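Subject: Re: [stiritstead-quiz] Answer paddles for the February quiz
Date: 23 Sep 2023

> Does anyone know what the paddle boards are like? Last time we used
> paper and the back tables couldn't read a thing. We have 57 people
> signed up already and I'd like to order before the price goes up.
> Also, do we need to buy pens separately?

I have one of the Tradeck boards at home, so I can answer most of this.

It's a one-piece shape, a big rounded rectangle that narrows into a handle, white with a thin black border all the way around. The writing area takes a short answer in thick pen and you can read it from the far end of the Ledside hall. Long answers get cramped. I'd tell people 2 words at most.
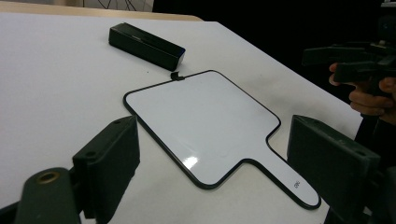
*The paddle board on my table, with a black box behind it.*

The surface is glossy and picks up the ceiling lights. At Ledside I would seat the question reader on the window side and ask people to tip the board down a little when they hold it up.

Pens: yes, order them separately. Get the medium tip. The fine ones look fine up close but are no good past the third row. An old sock works as an eraser.

On numbers, we only need one board per table, so 9 covers us with nothing left over. I'd get a couple of spares. The pack of 400 on the same page is paper scorecards, so check the box before you pay.

I can bring mine on Tuesday if anyone wants to try it before we order.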